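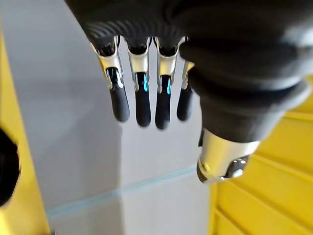
How long is the Rurstead sea kayak race? Fourteen kilometres this year, out round the far buoy and back to the slip, with one carry over the shingle bar.

Search this diary Go

22/10/2025

Up at half five. Wind had gone round to the north-east overnight and dropped, so we paddled after all. Liesbeth drove. I had the Karam on the roof with the new skeg fitted, and it tracked well enough with the sea behind us, though the cable still sticks when there is sand in the slot.

We did the full course once at a steady pace. Liesbeth was ahead at the buoy by a good few lengths and I only got some of it back on the run home. Four swells in a row picked the boat up nicely, then nothing for ages. My left wrist was sore again from the second half on. I think my grip is too tight when I get tired -- Jingyi has said so before.

Entries: Rawan sent the list round at lunch. 443 so far, and the limit is 500. Entry money goes to Pevent, who are doing the timing, and they want the final list by the end of October. Abla asked if juniors could start ten minutes ahead. I said I would rather they went last, with a safety boat behind them, but I don't mind much. 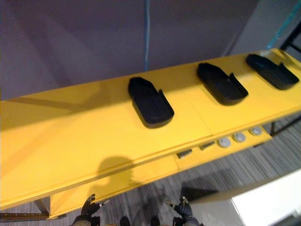 The carry is what needs sorting. Last year there were wet shoes all over the shingle, people put on the wrong pair, and Dalal ran the whole of it in one of hers and one of somebody else's. Most of us want to paddle barefoot and have shoes waiting at the bar. Those black trays shaped like a shoe sole would do it, set out in a row with a gap between them as they are on the yellow table, and the raised rim would stop a shoe sliding off. We would need a number beside each one. Bright yellow is a good colour for the table too, as you can pick it out from a boat. I'll ask Rawan what is left in the kit budget.

Afternoon: patched the stern of the old Landard where it hit the slip. Two layers of cloth, a bit lumpy. It needs sanding tomorrow and then gel coat if the shed is warm enough.

Evening session on the machine, 2,228 metres easy, then stopped because of the wrist. Iced it. Bed by ten.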